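Workshop book, Plernmont bench
September 19, 2020

"Voyage to Sarkell", reel 3 of 5, 16mm colour reduction print. 905 feet on the counter, which doesn't agree with the can (the can says 940, in biro, crossed out, then a question mark). I'm going with the counter.

Smell: mild vinegar. Strip in the can overnight came out greeny-blue, so call it early days and keep it away from the others. Shrinkage fine. Somebody in its past life repaired it with what I can only think was parcel tape. 47 splices, and I've remade the worst of them. The residue comes off if you are patient and swear at it.

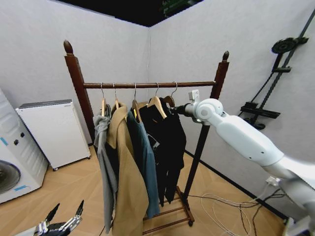
Clothes rack, small room.

Contents of reel, for whoever does the synopsis. Rocket has landed. Crew stand next to rocket and talk about having landed. There's a long scene in which the Professor explains the air on Sarkell to the one person on board who must have passed an exam in it. Then a cave. The cave is the same cave as reel 2, shot from the other side, with the same polystyrene boulder now on the left. The first monster turns up at frame 194 after the second cue mark and leaves almost at once, as if it had come to the wrong house.

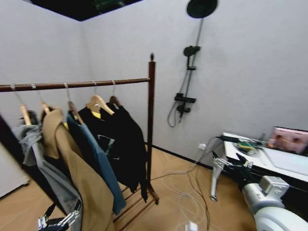 Scanner: Jardine gate behaved until the cave, then began hunting on every tape join. Dropped it to half speed and it settled. Half speed means the rest of this reel is a Monday job. Please don't "just nudge it up a bit", whoever is reading this. I can tell.

Sound is variable area, thin but all there. Rumble under the rocket interior which I took for our motor until I stopped the motor and played the file back. It's on the print. Leave it in. It may well be the best performance in the film.
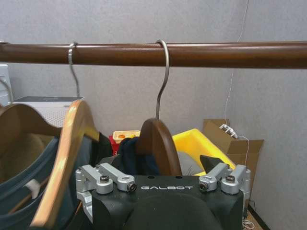 Still missing the join between reels 3 and 4. The Plorner copy is supposed to have it, 40 seconds or so of the crew finding the old camp, and without it they walk into a tent nobody has mentioned. Wrote to Plorner in July and again last week. No answer to either. If it doesn't come we put in a black card and let people wonder. They'll be used to wondering by then.
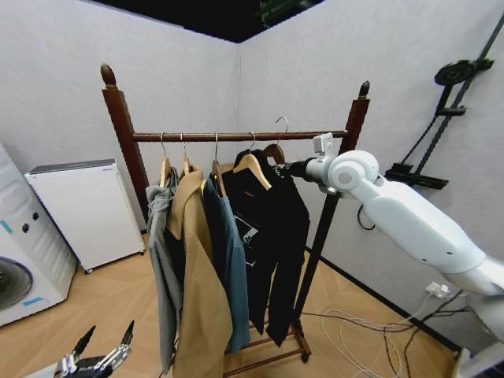 Grading, first pass. The print has gone pink in the usual way, so the Professor's travelling coat is salmon and so is the Professor. Skin first, then sky, then see what falls out. The script calls the coat "fawn", for what that's worth. The tan one with the wide collar on the rack, next to the grey thing, is near enough to how I'd want it, and I've set the first pass that way. It makes the moon dust slightly green. I can live with green dust, it being Sarkell and not Skegness, but reel 1 has grey dust and they'll have to match.

To do:
New strip in the can.
Clean gate again, rewind side too.
More splicing tape, we're on the last roll.
Check reel 5 really is reel 5. The leader says 2.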